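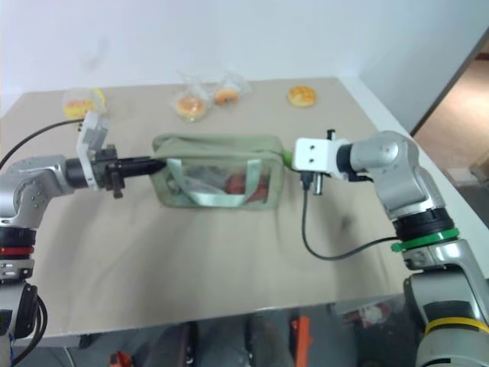 The lunch bag on the shared table, with both arms at it and the buns and pastry along the back.

STUKANO SHARED WORKSHOP
Two-Arm Build Group
Minutes of the meeting of 2018-03-11

The group met in the back half of the workshop, after the usual shuffling of stools and a good long wait for the kettle. Everyone who had said they would come came, plus two members from the pottery side who wanted to see what all the clicking was (you are always welcome!). The chair opened the meeting and thanked people for leaving the bench so tidy last time, apart from the glue.

1. Minutes of the last meeting

Read and agreed, with one correction. The minutes had us buying the spare fingers from Lornix. We bought them from Distia. Lornix is where we got the cable ties and the bag of mixed screws that we are all still sorting through. The secretary is sorry for the mix-up and has changed the copy in the binder.

2. Where the build stands

The left-arm pair gave their report first. The upright white bracket near the wrist is staying for now, and everybody seemed happy with that. There was some grumbling that the cable coming off the top of it has a mind of its own, and it was suggested that we clip it further back along the arm so it has room to swing. The pair would like to try that before anyone goes and prints a new bracket, as the last printing took a whole evening and most of a reel.

They also brought up the loop of cable down at the bottom of the arm, and the bit of blue wire showing there. It was agreed that the wire should get a proper sleeve. A member has a drawer full of sleeving at home and will bring a selection of sizes, for which many thanks.

The right-arm pair reported next. Their main worry is the cable that plugs in under the white mount and hangs down before coming back up toward the green band. It clears the table, but with not a lot to spare, and when the arm reaches low there is a fair chance of it dragging through whatever we have put out. Two ideas were talked over at some length: a shorter cable, or a little hook partway along to hold the slack up. The hook is cheaper and we can make it here, so the hook it is, and if it turns out to be a nuisance we will go back to the shorter cable.

A question was asked about the colored bands, because a new member quite reasonably wanted to know whether red, yellow and green meant anything. In our shop they are there so that people on either side of the table can call out a joint by color when they are lining things up, and that is all. The secretary will write this on a card and pin it by the table, so that we don't have to explain it every month.

3. The lunch bag job

This took up most of the meeting and we make no apology for it, as it was the most fun any of us have had since the build started.

For anyone who missed the last few meetings, the job we set ourselves is to have the two arms work on a soft green zip bag together, one arm steadying and the other doing the fiddly part, and in time to get bread and buns from the table into it. A hard box was the first plan, and a much easier one, but several members felt (and said so warmly, and more than once) that a box would teach us very little about soft things. The bag gives when you touch it. The fabric creases and the handle flops down over the window in front, and all of that is just what we want to get better at.

The pair running the bag job has kept a notebook and went through it with us. So far they have made 80 tries at simply getting hold of the bag at its two upper ends, changing one thing at a time and writing down what they changed. They count a try as good if both arms have hold of the fabric and the bag has not been shoved along the table. By that rule, 32 of the tries were good. There was a bit of a murmur at this, and then someone pointed out that most of the good ones come in the later pages, and the murmur turned into something more like applause.

The points that came out of the talk afterward, in no special order:

The long tapered fingers on the left arm are kind to the fabric but tend to slide when the bag is lying with its upper panel facing up. One member would like to try thin rubber on the tips. Another thinks rubber will catch on the zipper. Both will bring samples and we will see.

The handle is still the biggest bother. When it hangs across the window, as it usually does, an arm coming in low can hook it by accident. We talked about tucking it behind the bag before starting, but the feeling of the meeting was that this would be cheating a little, because people at home don't tuck the handle in before they pack a lunch. It stays where it falls.

The bag behaves differently with something in it. An empty one folds up on itself the minute it is touched. We will go on keeping something inside while we are still learning to get hold of it, and start each session with the same contents in it if we can. Whoever sets up, please write down what went in.

Zipper: not yet. There was a lot of enthusiasm for going straight on to the zipper, and the chair had to be rather firm. We get hold of the bag properly first.

4. Bread, buns and pastry

It was asked whether we could use toy food. We did talk it through, and the members who looked into it found that the toy kind is stiff and light and nothing like the real thing to pick up. Real bakery items it is, then, until somebody comes up with something better. They go along the far side of the table, spread out, so that neither arm has to reach over one to get to another.

The wrapped ones and the unwrapped ones are to be kept as two separate jobs in the notebook. The loose plastic on a wrapped bun gives the fingers something to pinch, which is handy, but then the bun swings about underneath. The unwrapped round one with the scored top is going to need a much gentler squeeze, and we have not settled how gentle. A member offered to sit down with the kitchen scale one evening and work out how hard a person squeezes a bun without denting it. The offer was accepted with great pleasure.

Please do not eat the test items. They get handled by everybody and they sit out on the table for a long time. There is a tin of cookies on the shelf by the sink, and those are for eating.

5. Table and lighting

The pale table top was praised. It is much easier to see what is going on than on the old dark bench, and the shadows are soft enough not to fool anyone. Members are asked not to write on it in pencil, however lightly.

The near half of the table is to be kept clear during a run. That means no mugs, no phones and no notebooks. The notebook lives on the stool.

Somebody asked if we might square up the table to the wall, and the answer was that we may, but both arm pairs need to be there when it is done, as every saved position will have to be checked again afterward. It was put off until after the hook and the sleeving are in place, so as to have only one round of checking.

6. Money

We have 300 dollars left in the build jar, counting the gift from the Nwosu hardware store, who have been very good to us all winter. A thank-you note was passed along the table and signed by everyone. Out of that we agreed to set aside about 4 dollars a session for bakery items, which made some people laugh, but it does add up over a season and it is better to have it written down.

No new motors will be bought before the April meeting. The right-arm pair would have liked a spare for the wrist, and nobody was against it as such, but we would all feel better knowing how the present one holds up first. It goes at the top of the wish list.

7. Safety

A reminder, and it is the same one as last month: one person at the table keeps a hand by the stop button whenever the arms are powered, and that person does nothing else. They don't pour the coffee and they don't write in the notebook. If you want to move a bun, say so out loud and wait for the stop before you reach in. We have a lovely record so far and we would like to keep it.

Sleeves rolled up and long hair tied back, please, visitors included.

8. Things people said they would do

Left-arm pair: clip the bracket cable further back, fit the sleeve over the blue wire.
Right-arm pair: make the hook and try it for a few sessions.
Bag pair: carry on with the tries, and test the rubber tips when the samples come in.
Kitchen scale member: the squeeze test.
Secretary: card for the colored bands, thank-you note to the hardware store, corrected minutes in the binder.
Everyone: sort a handful of the mixed screws each time you come in, even just a small one.

9. Any other business

The pottery members asked whether the arms could ever hold a brush steady against a turning pot. This set off a long and very happy conversation that the secretary gave up trying to write down. It will go on the list for next time under its own heading.

One of the stools has a loose leg. It has tape on it. Please don't sit on that one.

Next meeting in April, same place, and whoever has the big extension cord at home, would you kindly bring it back.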